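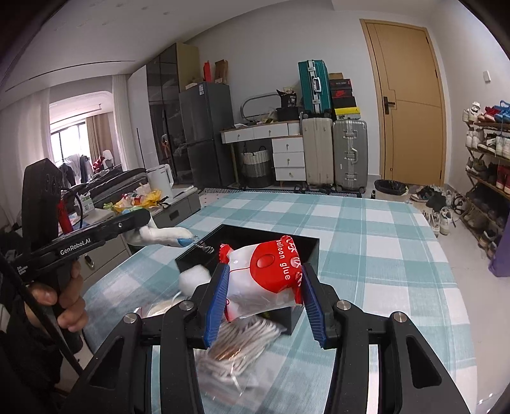
My second week in Plukthorpe, and I still take the wrong bus

Monday, October 28, 2024

I came to Plukthorpe with one suitcase and a list of addresses from my friend Mebrat Gashaw, who lived in this town before me. The first address was Jilley, a guesthouse behind the train station. My room is on the third floor and costs 46 a night with breakfast. There is no elevator, so please pack light.

The buses were my biggest difficulty. Number 44 goes to the old harbor, but only if you stand on the side of the bakery. On the other side the same number goes to the hospital. I made this mistake two times, and the second time the driver already knew me and laughed.

On Saturday I walked up to Alora, the hill with the small chapel. The sign says 300 steps. I did not check it, but my knees believe it. From the top you see the whole bay and also the ferry coming in.

For dinner I recommend Workneh, near the post office. They close the kitchen at eight, very early for me. The lentil soup is good and they give you bread two times without asking.

In November Sosina Zeleke is coming to visit me for five days. If you know a nice walk along the river that is not too muddy, please write me in the comments.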